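Mellero Shared Workshop Opens Its Build Log for a Home-Sized Robot Arm

FOR RELEASE: Jul 1, 2021

I'm Maarja Lapiņa, and I usually write our newsletter, so forgive me if this press release reads like one. We have news at Mellero! The little desk arm our members have been putting together since the start of June now has a name (Gamum, picked by show of hands), a free build guide, and a set of open evenings where you can come and build your own next to us.

Gamum is a small tabletop arm with a gripper on the end. It's meant for people who have a spare corner of a table and a bit of patience, and you don't need a machine shop to make one. Our first group was 12 members, and only a handful of them had ever wired up a servo before. Dimas Wuisan, one of our regulars, wrote the wiring chapter of the guide after getting his own wiring wrong twice, and you can tell, in the best way. It has a whole page on where to leave slack so the joints can turn without tugging on anything.

The job we set ourselves was markers. Pick one up, move it, put it down, do it again. It sounds like nothing until you try it, and then you're still at the bench at ten at night arguing about how hard a gripper ought to squeeze (I was there, I argued).
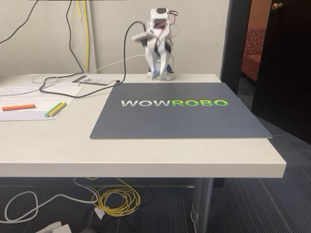

The arm at the back of the table, with the orange, green and yellow sticks set out on the papers.

Most of what we learned is in the guide, and I'd like to point to a few parts because people keep asking. The first is the mat. Put something plain and dark under the work area and leave it there. Florêncio Pacheco spent a full weekend practicing on a patterned tablecloth at home, and when he switched to a mat he said he wished he'd done it on day one. The second is cables. Run the power first, then the data, then step back and see what the arm can reach, and only then tie things down. We wrote that section three times and I still think it's too short.

The third is the gripper itself. Those fingers have to meet a round barrel squarely, or the marker rolls away from you the second they close. Abílio Amaral drew up the finger shape we recommend, and he has put 17 earlier versions in the download too, bad ones included, with notes on what went wrong with each. I love that folder more than is probably reasonable.

"I wanted people to have the ones that didn't work," says Abílio. "You learn a lot by printing a bad finger and dropping a pen with it."

We've also been practicing with markers standing on end, which is a different animal from picking one up off its side. You come in low, close slowly, and stop as soon as the fingers have hold of the barrel. A dry erase marker is a good size for it, and every house seems to have one in a drawer somewhere.
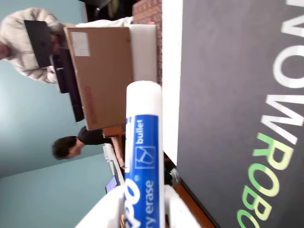 What's in the guide

The guide comes to 160 pages, which sounds like a lot, but a good chunk of that is drawings and a long troubleshooting section at the back. It covers the parts list, printing, assembly, wiring, first power-up, and a set of practice jobs that start easy and get annoying. Custódio Teixeira edited the whole thing and took out most of my exclamation marks. It's free to download from the Mellero website, and you can copy it, change it and hand it around as you like.

Open build evenings

Our open evenings have room for 22 people at a time. Bring a laptop if you have one, and bring your half-finished arm if you have one of those! Beginners are very welcome, and there will be a table set aside for anyone who only wants to try driving an arm before deciding to build one. Tools are shared, coffee is free, and parking is on the Garcia side of the building.

If you can't get to us, send your questions in anyway. We're collecting them for the next edition of the guide, and the wiring chapter is already getting longer.

Press contact

Maarja Lapiņa, Mellero Shared Workshop. Reporters who'd like to visit during a build evening can write to me through the contact form on our website, and I'll find you a seat near the arm.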